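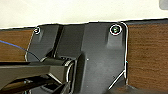 Birthe Laxdal wanted to know whether she could tighten the screws in a plastic bracket before cleaning it, or whether the cleaning ought to come first. Clean first, please, Birthe! Grit sitting in a screw hole gets ground in by the screwdriver, and then you'll be at it all afternoon.

Tollorby Kitchen Handbook
Section 2: Brackets, wood-grain panels and steel doors
By Gemma Gatti
Wednesday, January 17, 2018
3 min read

Molded plastic with ribs and channels is a wonderful place for dust to settle, so take your time over this part and put the radio on if you like.

1. Run a dry, soft paintbrush along the channels from the top down, and finish with the corners.

2. Wipe the plastic with a cloth wrung out in warm water and a drop of dish soap. Dry it right away.

3. Try each screw by hand with a screwdriver that fits snugly. Stop as soon as you feel it hold.

CAUTION: Never use a power driver on plastic. A cracked screw boss can't be glued back well enough to trust.

4. Wipe wood-grain panels along the grain with a barely damp cloth, keeping water well away from the seams.

5. Move on to the steel. Find which way the brushing runs and follow it with a microfiber cloth, then go over the handle by itself, remembering the back of it, where fingers go (mine was dreadful).

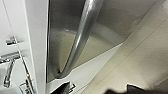 6. Dry the chrome pieces last with a fresh cloth, buffing in small circles.

Note: Spray cleaner onto the cloth and keep it off the door, especially near any indicator light.

Comments (2)

Moataz Saber
Does olive oil do any harm on brushed steel? My mother swears by it.

Fouad Nasr
We tried it last July. Lovely shine for a day and then every bit of flour in the kitchen stuck to it. Back to soap and water for us.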